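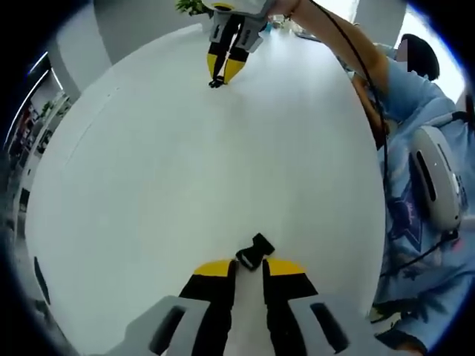 The second viewing was at ten this morning and I got to Lendthorpe early, so I walked the length of the road before the agent came. The house is near the far end, past the turning for the station. From outside it is plainer than in the particulars and I liked it more for that. I had the list with me that I wrote last night, all the things I forgot to check the first time, and the first on it was whether our table would go in the back room. It would be a white one, smooth, with almost nothing marked on it, the sort that shows every crumb, and I have wanted one like that ever since we gave up the old pine thing. The back room will take it if the door to the kitchen is rehung to open the other way.

I measured everything. The agent stood in the hall on his phone for most of it and I was glad to be left alone. The alcoves either side of the chimney breast are not the same depth, so the bookcases will have to be cut down or sold. The front bedroom is a good size. The small bedroom is called a double in the particulars and it is not a double unless you are happy to climb over the end of the bed to reach the window. We would use it as a study, so it doesn't matter to us, but it will matter when we come to sell.

The damp patch on the landing is still there. Last time I was told it was old and had been dealt with. I put my hand flat on it and couldn't tell one way or the other. The paint has been done over and the colour doesn't match the rest of the wall. I asked if there was any paperwork for the roof and he said he would ask the vendors. He wrote it down this time.

I asked about the boiler as well. It is a Trila, which I had never heard of, and it is in a cupboard in the bathroom where I would have wanted the towels. No service book that anyone could find. I took down the model number from the plate. The water pressure upstairs was fine. I ran both taps and flushed the lavatory while they were running, which my mother always did at viewings, and it embarrassed me then and didn't today.

The garden is 71 feet long. It looked longer in the summer when the hedge was full. The last third of it is rough and slopes down to a fence, and there is a gate in the fence that goes nowhere I could see. I need to ask the solicitor about that gate. If there is a right of way through it I want to know before we spend any more money. The shed is sound apart from the felt.

Had a sandwich in the car and then went to the other one, the flat in Sarmiento Court, mostly so that we could say we had compared. It is on the second floor and very clean and warm, and I didn't want it. The service charge is 2267 a year, and that is before anything is put by for the lift, which is being looked at. The woman showing me round said the lift had been being looked at for a while. She was more frank than she was meant to be, I think. There is a good view from the bedroom over the allotments. The kitchen has no window. I stayed ten minutes and thanked her.

Drove home the back way. Rang the mortgage people at Jasach from the kitchen and was on hold for so long that I peeled all the potatoes for tonight and tomorrow. The offer we have is good for 6 months and can be moved to a different property, but they would want a new valuation and we would have to pay for it. I asked whether the rate would stay the same and was told yes, if nothing else in the application changed. I have asked for that by email. I also asked about the porch, which has no record of permission that I could find on the council's pages, and the young man said it was one for the surveyor. Everything is one for the surveyor.

We talked it over at supper. We both want the house. Where we differ is on the price. I would go in well under and wait, and let them come back to us, as it has been up for sale since the spring and there has been one reduction already. The other view in this household is that we should offer something nearer to what they want and not risk losing it over the cost of a carpet. I can see the sense in that, but I keep coming back to the landing wall. If it is the roof it will be a great deal more than a carpet.

We settled on two things before the washing up. We will not offer anything until I have heard about the roof, and if there is no answer by Friday I will ring them myself. After that we ask for a full survey whatever they say, even if the offer goes in first.

Spent the rest of the evening drawing the downstairs on squared paper. The sofa fits under the front window with a little to spare. The piano doesn't fit anywhere except the hall, and in the hall it would block the meter cupboard. I tried it against the party wall and then there is nowhere for the lamp. I will have another go tomorrow with the proper width of the piano, as I was doing it from memory.

Bins tomorrow, green one. Must also look out the house insurance, it is due in December and I don't want it to renew by itself if we are going to be moving.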